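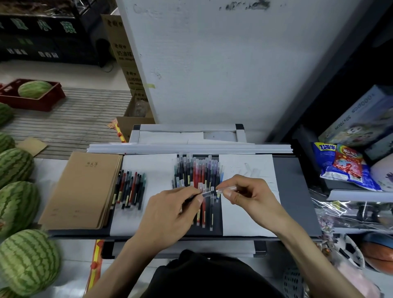 The woman who runs the stationery corner of a general shop in Planditdale began to speak about gel pens before I had sat down. She sells them next to the groceries, and she does not find this strange.

"People come for fruit and they go home with a pen," she said. "In September it is the opposite."

She keeps 40 kinds in the shop and sells 2,000 pens in a good school term. Black goes first, then red. The teachers buy the red ones, and they are, in her words, the most difficult customers. "A teacher wants to write on the paper before she pays. So I put out white paper. I would do the same."

I asked her how she chooses what to order. She tries every new model herself, on cheap paper and on good paper, and she leaves it overnight without the cap — a habit she learned in her first job, at a wholesaler in Otmont. If it does not write in the morning, she sends back the whole box.

The composition notebooks are another matter. She likes the plain brown covers, and last year she sold 395 of them. "Children ask for pictures on the front. The parents ask for the brown one, and the parents have the money."

Would she open a shop only for pens? She thought about it for some time. The rent in Planditdale is high, she said, and pens are small. "Maybe when I am old. For now I must also order the biscuits."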